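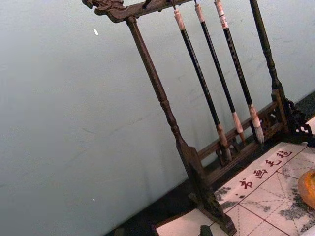

**Ellance Workshop Notes** · @ellance_notes · 04/02/2020

1/ Brush rack, dark brown wood, dragon head on the end of the top bar. Some notes on hanging and storage, as Gredereo asked for them in the replies.

2/ The uprights are lathe-turned, with collars and rings. Dust settles on the top of every ring. I use a dry hog-hair paintbrush for this, then a cloth. No spray polish. It ends up on the bristles.

3/ The right foot is pierced and so is the lower rail. Same dry brush, worked from the back. A cotton bud snags in the lattice.

4/ Three brushes on it at present: brown tip, tan tip, and the thick one with the pale grey-white tuft. Thickest on the right. I'm right-handed.

5/ Check clearance before buying a rack. The brown tip reaches down near the lower rail. Anything much longer would rest on the carving and set with a bend.

6/ Rinse in cool water until it runs clear, press out with kitchen paper, shape the point with your fingers, hang tip down. Hot water softens the glue in the ferrule.

7/ The thick one still has its paper label round the shaft, white with small red markings. I leave labels on. Wuyts peels them and then can't reorder.

8/ Spacing: 59 mm between loops suits me for medium brushes. Large goat hair needs more or the wet tufts touch.

9/ Ink is a separate thread. The Ukov sticks I ordered in December are still in their box.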